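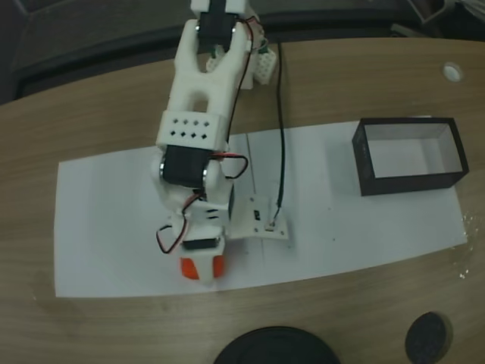
Petronella Adams wrote in to ask why we keep changing the gripper when the arm itself works fine, and whether the results from the old one still count. They do, and the first few answers on this page deal with that. The rest are things people have asked about the bench since September.

What are you comparing?

Two grippers, the Kevier and the Pluvia, on the same kind of small 3D-printed arm. The Kevier has one moving jaw and one fixed jaw. The Pluvia moves both. Everything behind the wrist stays the same during a comparison: same servos, same controller, same supply.

Do the Kevier results still count?

Yes. Runs made with the Kevier are kept under its own name and are not mixed with the others. The combined log holds 2471 attempts. Filter by the gripper column before you average anything.

What counts as a successful pick?

The part has to leave the table, travel to the box and be let go inside it. A part that lands on the rim and falls in is marked as a success with a note. A part that falls outside is a miss, even if the grip looked good.

Why put paper on the table?

The wood grain was confusing the part finder on our overhead camera. Plain white paper solved most of it. Creases show up as lines in the camera view, so replace the sheet when it gets badly folded.

Which gripper is better?

It depends on the part. The Kevier is better on flat pieces because the fixed jaw can slide along the table. The Pluvia is better on round ones, which the Kevier tends to push away before it closes. On square blocks we could not separate them. Juraj Matoušek thinks longer jaw pads would help the Pluvia with flat pieces, but we have not printed any yet.

Can I run my own test?

Yes. Use the sign-up sheet and bring your own parts. Each part should fit between the open jaws with some room on both sides. Please run at least one block of attempts with our standard parts first, so your numbers can be compared with ours.

How do I change the gripper?

1. Park the arm and switch off the servo supply.
2. Unplug the gripper servo lead at the wrist.
3. Take out the wrist screws and lift the gripper off.
4. Fit the other one and plug the lead back in.
5. Power up and run the zero routine before you load a script.

If you skip step 5 the jaws will drive into each other. The servo will usually survive this. The printed gears may not.

Why does the arm shake when it reaches out?

Most often the elbow gain is set too high for the weight of the gripper. The Pluvia is heavier and needs its own settings file. If it still shakes with the right file, check the elbow screws. They work loose after up to 3000 cycles.

Which controller should I use?

The Moodley board is the default and all published results use it. The Hirley board works and is quicker to set up, but it reports position less often, and slips are harder to find in its logs. Do not swap boards halfway through a test.

My servo stopped answering. What now?

Check the wires at each joint first. They need enough slack to form a loop, and a wire that has been pulled tight will come out of its socket when the arm turns. If the wires are fine, read the servo ID. A new servo ships with the same ID as the base, and two servos with one ID will both go quiet.

Who do I ask about the data?

So-ying Wei for the logs, Palesa Molefe for settings files and spare parts. Requests for raw camera files take longer, as those are stored separately.

Gripper bench FAQ | Contact: use the form on the bench page | © Gripper bench group | Back to top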